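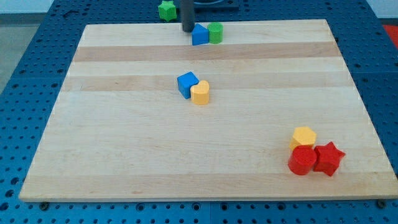 Maple board on the blue pegboard table.

Derkholm Oxygen Supply Records

Welcome! Derkholm is a small, tidy dataset about how medical oxygen gets from the filling plant to the hospital ward. It covers cylinder deliveries, bulk tank top-ups and the returns of empties, and it was put together for anyone who has ever tried to plan deliveries with a spreadsheet and a phone. We've had a great time building it and we hope you'll enjoy poking about in it.

Version 2, released Jun 14, 2018

What's inside

There are 4000 delivery records in one CSV file, plus a short lookup table for the site codes. Each row is one drop at one hospital. The columns are:

record_id: a plain running number
site: a code for the receiving hospital
depot: one of Derkholm, Tarawneh or Stetik
supply_type: cylinder, bulk or mixed
ordered_at: when the order was logged
arrived_at: when the vehicle was signed in at the gate
volume_m3: volume of gas delivered, in cubic metres
empties: number of empty cylinders taken back
urgent: yes or no, as marked by the hospital

The three depots kept their own logs in their own ways, so a fair bit of work went into getting them to agree. Stetik wrote volumes in litres, Tarawneh used cubic metres, and Derkholm used whichever the driver liked best (bless them). Everything is in cubic metres now, and the conversion script is in the tools folder if you'd like to check our sums. Please do!

Where it comes from

The records were typed up from paper delivery notes and matched against the gate books. Where the two disagreed on a time, we kept the gate book. Where a note was unreadable, the field is left blank. We haven't guessed at any missing values, so expect gaps in arrived_at, mostly for night deliveries.

Hospital names have been swapped for codes, and driver and staff names were dropped before the file was made. There is no patient information anywhere in the set.

Good uses

Route planning, stock forecasting, teaching a class about messy real-life logistics, or trying out a new chart library on something with a bit of meaning to it. The ordered_at and arrived_at pair is lovely for looking at waiting times, and the empties column has far more going on in it than we expected.

Please don't use it to judge how much oxygen a hospital ought to hold. Deliveries are a poor stand-in for what's used on the wards, and small sites often share stock between them.

Known problems

Mixed drops at Stetik sometimes show the bulk volume only.
The urgent flag was used very freely by a few sites in May, so treat that month with care.
Some of the site codes changed between versions. The lookup table gives both old and new.

Getting started

Unzip the folder, open deliveries.csv in whatever you like, and read sites.csv next to it. The file is UTF-8 with commas as separators, and times are local, written on the 24-hour clock. The Resurance notebook in the examples folder draws a week of deliveries by depot and runs in a few seconds on an old laptop.

Licence and corrections

Free to use and share with credit to the Derkholm project. If you spot a mistake, open an issue with the record_id and what you think it should say. Fixes go into the next version, and we love getting them!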